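06/08/2026

Fustano Family Fund Backs Zona Summer Reading Program

I've been grinning all morning, so let me just get to it: we got the grant! The Fustano Family Fund has picked Zona as one of 12 groups it's supporting this year, and the money goes straight into our free summer reading program for kids at Stindus Elementary and the Szilágyi Street apartments.

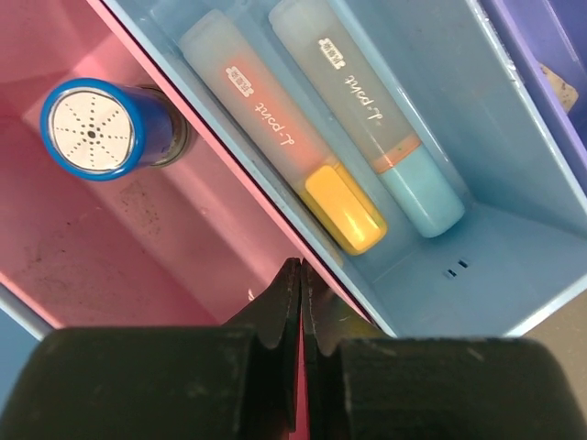
Szilágyi

We gave out 1,922 books last summer, and I still had families asking me for more in October (I love those phone calls). With this grant we can add 70 spots, keep lunch on the table every day and run a bus from Stindus for kids who can't walk over.

Sign-up is open now at the Zona front desk. It's free, and you don't need any paperwork, so come see us!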